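A Robot Arm That Sorts Blocks: Our Visit to the Osholm Open Day

Have you ever tidied up a big pile of blocks? You probably did it without thinking very hard. For a robot arm it's quite a tricky job, and at the Osholm open day we got to stand behind the safety line and find out why.
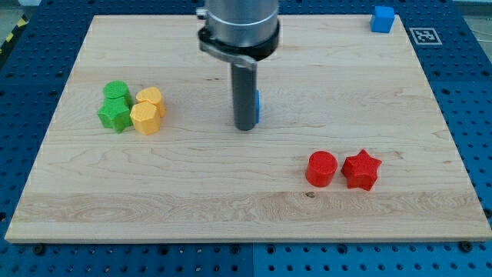

The arm is called Flundier (the kids in Osholm's town voted on the name, and there were 141 suggestions!). Its job on open day was to push blocks around a wooden board until the ones that were the same colour ended up together. It doesn't have fingers for this. It has a plain grey rod pointing straight down, and it nudges things along with the tip, a bit like you might push a pea around your plate with one chopstick.

Pushing sounds easier than picking up, doesn't it? Try it at home with a toy block and a pencil. If you push right in the middle, the block slides straight ahead. If you push near a corner, it spins around and heads off somewhere else entirely. Now think about the shapes Flundier has to deal with – stars, a heart, a hexagon, cylinders and a cube. A star has points sticking out all over the place, so the robot has to choose its spot carefully.

Vinzenz Hollenstein, who looks after the arm, told us that it makes lots of little pushes and checks where everything is after each one. "If it gives one great big shove, the block might go right over the edge," he said. He once counted 66 pushes for a single round, and he was very proud of every one of them.

The two blue blocks were everybody's favourite, and there was plenty of cheering from our side of the line whenever the rod went near one.

The next open day is in September. Bring a grown-up, wear closed shoes and ask as many questions as you like!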